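Part 3: Setting up your first story file

Right, so you've got Drivum installed and you've clicked through the welcome screen (I never read those either). Now for the fun bit, which is making a home for your story! I write short fiction, mostly ghost stories with too many trains in them, so my examples lean that way. Everything works the same for novels.

1. Open the Desk and choose New Story. Give it a working title, any old thing. Mine was called Ristitz for months, after the town it's set in, and I only changed it on the day I sent it out.

2. Set your target length. Drivum suggests 4000 words, and I leave it there for a short story. If you're writing flash, type 500 and press Enter. The little bar at the bottom will change colour as you get closer.

3. Pick a scene layout. I like Loose Cards, where you can drag scenes about as much as you please. Straight Through is better if you start at page one and plough on to the end.

Note: You can swap layouts later and your words stay put. Your card colours don't, so jot those down first if you care about them. (I did care about them. I had a system!)

4. Add your characters. Click the plus sign, type a name, and fill in as much or as little as you fancy. My stationmaster, Stöcker, has a full page on his boots and one line on his childhood.

5. Turn on Daily Copy, under Keeping Things Safe. It holds on to the last 30 versions of your story and drops the oldest one each time a new one is made.

Caution: Daily Copy saves to the same computer you're typing on. Put a second copy somewhere else as well, on a memory stick or in your email. Please do this before step 6 and not after.

6. Bring in any old drafts with Fetch. Plain text files come across beautifully. Anything with footnotes will need a tidy by hand, as the footnotes all land in a heap at the end of the last scene.

Caution: Fetch doesn't ask before it replaces a scene with the same name. Rename yours first. I lost a whole funeral that way in May.

7. Close the story and open it again. If the title, the bar and your cards are all where you left them, you're set up and you can get writing.

Stuck at step 6? Pankaj Katiyar wrote a smashing page about Fetch for the Grokunport writers' group, and it covers the odd file types that I've skipped. Part 4 is all about editing, including the 21 keyboard shortcuts, of which I use two.

Last changed April 2018

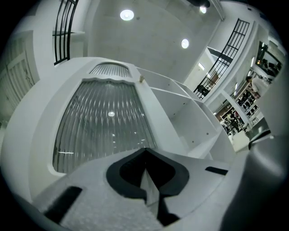
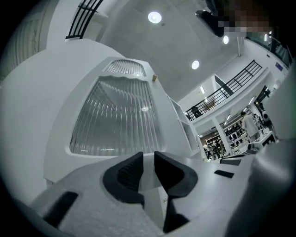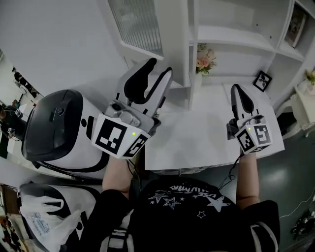
First picture: fluted glass panels in a white frame. Second and third: hand-held grippers.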